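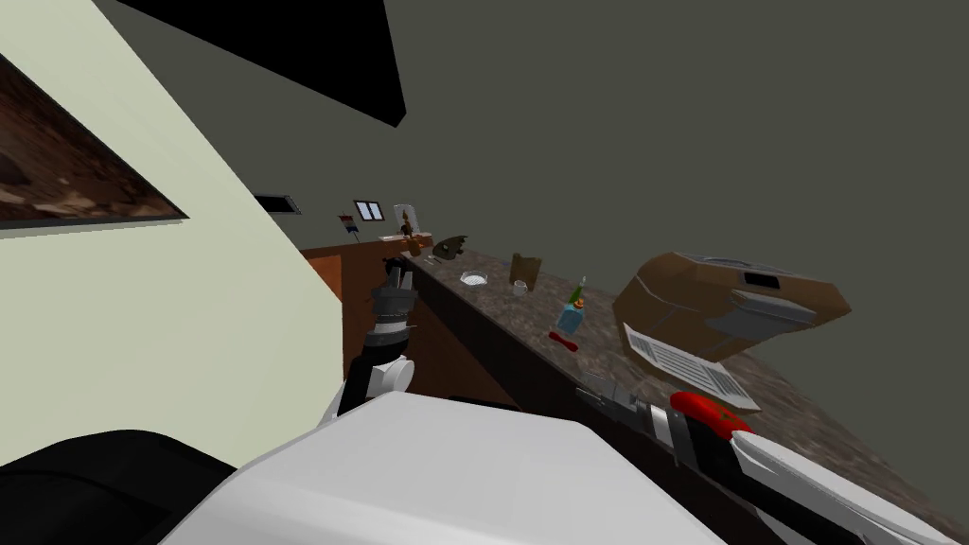
Counter height was the wrong place to begin, Dorin Pîrvu objected when the first results were circulated, and the survey would have learned more by asking people where they put the groceries down when they came home. The objection was a fair one. It led to the set of questions reported in this section, which were added to the second round of the survey and deal with length, reach, and the order in which the parts of a counter are used.

2026-03-13
By Mahsa Safavi
Filed under: Housing and Home Life / Working Papers

4. Counter Length and the Division of Kitchen Work

4.1 Background

Most guidance on apartment kitchens treats the counter as a single surface with a total length. The Rellano design guide, under which the buildings in this study were approved, follows the same practice. It sets a minimum length for each size of apartment and leaves the placing of the sink and stove to the builder. Two kitchens can therefore meet the guide equally well and work very differently. A counter with the sink at one end offers a long clear stretch. The same counter with the sink in the middle offers two short ones, and neither may be large enough for a cutting board and a mixing bowl together.

Earlier sections dealt with height and with storage above and below the counter. The present section considers the single long counter, the type shown in Figure 4, and asks how residents divide it among tasks. The long counter is common in the Womura blocks, where the kitchens are narrow and open to the living room. In the Remadano blocks the counter usually turns a corner. The two groups are compared where the answers allow it.

Figure 4. Long kitchen counter, rendered view.

4.2 Households and Method

The second round of the survey reached 297 households. Each was visited once in August by an interviewer, who completed a questionnaire with the person who did most of the cooking. Where two people shared the cooking equally, both were invited to answer and a joint reply was recorded. Households that had replaced or extended their counter since moving in were kept in the sample, and the change was noted on the form.

Residents were given an outline drawing of their own kitchen and asked to mark it in pencil. They marked the place where they set down shopping, the place where they prepared vegetables, the place where cooked food waited before it was served, and any part of the counter they did not use for food at all. The outline showed the sink and stove but no other objects. Interviewers were instructed to leave the drawing with the resident while they went on to the general questions, and many residents returned to it and changed a mark later in the visit. The later mark was used.

Counter length was measured along the front edge. The space taken by the sink and stove was measured separately and subtracted, giving what is called here the clear length. Appliances standing on the counter were not subtracted, as residents differed widely in how readily they moved them. This decision is discussed again in 4.5.

4.3 Setting Down and Preparing

The place for setting down shopping was the most settled of the four. In the Womura blocks it was nearly always the end of the counter closest to the apartment door, including in kitchens where that end was also the least well lit. Residents described the choice as automatic. Several had at one time tried to keep the spot free for another purpose, such as a coffee maker or a dish rack, and had given up because bags were placed in front of it or on top of it.

The place for preparing vegetables was less settled and depended on the sink. Residents preferred to work directly beside it, on the side away from the stove if the space allowed. In kitchens where the clear length beside the sink was under 100 centimeters, many reported that they prepared part of the meal at the dining table. They did not always regard this as a fault. One resident wrote in the margin of her drawing that the table was where the company was, and similar remarks were made by other older residents who cooked for visiting family.

Long counters were praised for the clear stretch they gave and criticized for the walking. When the total length approached 300 centimeters, residents began to treat the far end as a separate place. It was used for mail, chargers, medicine, and fruit, and it was rarely marked for any stage of cooking. The interviews suggest that this happened gradually. Households that had moved in within the past year more often marked the whole counter as working space, while those of longer standing drew a line across it.

4.4 Two People at One Counter

A long counter ought to suit two cooks, and the design guide gives this as one of its advantages. The replies support the claim in part. Two people can stand side by side without trouble as long as neither needs to pass the other. In a narrow kitchen, passing is frequent. The refrigerator, the sink, and the stove stand on the same line, and the cook who works at the inner end must step around the other to reach whichever of them is on the far side.

Households had found their own ways around the difficulty. The most common was to give each person a fixed station for the evening and to hand things along the counter. Another was to divide the work by time, with vegetables and cold dishes finished before the second person came in. Parents of young children often described a third arrangement, in which the child was given the end of the counter farthest from the stove and an adult remained between the two. Residents of the Remadano blocks seldom mentioned passing at all. Their complaint was about the corner itself, which is deep and hard to reach and tends to fill with things that are used once or twice a year.

It should be noted that shared cooking was reported more often than interviewers had expected from the first round. The earlier questionnaire asked who cooked, and most households gave one name. The later questionnaire asked who was in the kitchen while the meal was being made, and the answers were longer. Readers comparing the two rounds should keep this change of wording in mind - it accounts for a good part of the difference between them.

4.5 Limits of the Measurements

Clear length is a simple measure and has the weaknesses of one. It takes no account of depth, which varied between the two groups of buildings, or of overhead cabinets that make the back of the counter awkward for tall residents. It also counts the space under a microwave oven as clear. The alternative was to subtract every appliance present on the day of the visit, and this was tried in a small number of kitchens before the main round. The results changed from morning to evening in the same home, and the method was dropped.

The drawings have limits of another kind. Residents marked where they believed they worked, and no attempt was made to check this against a meal in progress. A kitchen diary, kept over a week or more, would give firmer evidence, and one is being prepared with the Chiriac housing office for the next round. The diary will also record light conditions, which residents raised often and which the questionnaire did not cover.

4.6 Points for the Design Guide

The present minimum for total length should be joined by a minimum for the longest clear stretch. The replies point to 100 centimeters as a workable figure for apartments with one bedroom, and a larger figure is probably needed for family apartments, although the sample there is too thin to propose one. Builders should be asked to show on the plan where shopping will be set down on entering. Where the counter runs in a single line, the refrigerator should be placed at the end nearest the door, so that unpacking and cooking can go on at the same time.

The question of electrical outlets along the far end of long counters is taken up in Section 5 together with lighting.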